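Subject: Re: [sewing-room] power strip with separate switches?

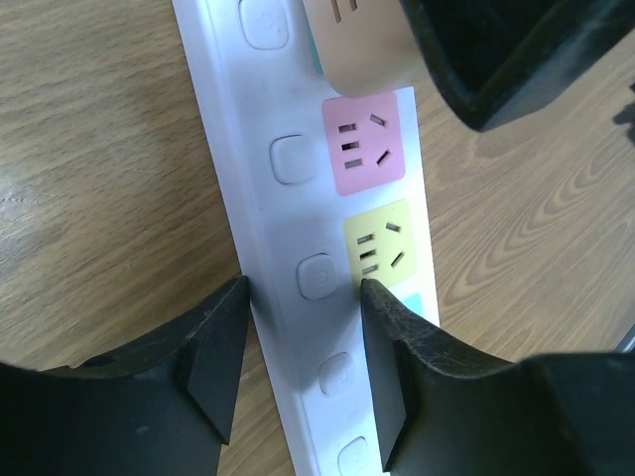

Hi Amarachi and all,

Yes, get one with a switch for each outlet! I've had mine on the sewing table since April and I'm never going back to the plain kind. Mine is the long white one with the colored outlets, and the colors are what sold me. Pink is the iron, yellow is the lamp, and I can shut off the iron without leaning over and yanking the plug (which is how I wrecked the cord on my last one).

Paweena Siriwan wrote:
> Amarachi asked me about strips and I told her to ask
> the list. My old Zovetti has one switch for everything,
> so when I turn off the iron the lamp and the machine
> go too. Does anybody have the other kind? And does
> it stay put on the table or do you hang it?

Paweena, I just lay it on the table, kind of at a slant so the cords go off the back. I tried it on the floor first and kept hitting the switches with my foot, so up it came. White does show the smudges, I'll warn you. Mine has gray scuffs on it already and I've quit trying to scrub them off.

One thing to look at before you buy is the holes. The outlets on mine have flat slots down one side and slanted ones on the other, so take a look at your plugs and make sure they'll go in. My serger is the fussy one. Also read the label for the wattage, especially if you're going to run an iron on it. I got the 4 ft cord and wish I'd gone longer.

Amarachi, are you still looking for a home for that Fendano cutting mat? I'd take it if it's 40 inches or under.

Talk soon,
Dee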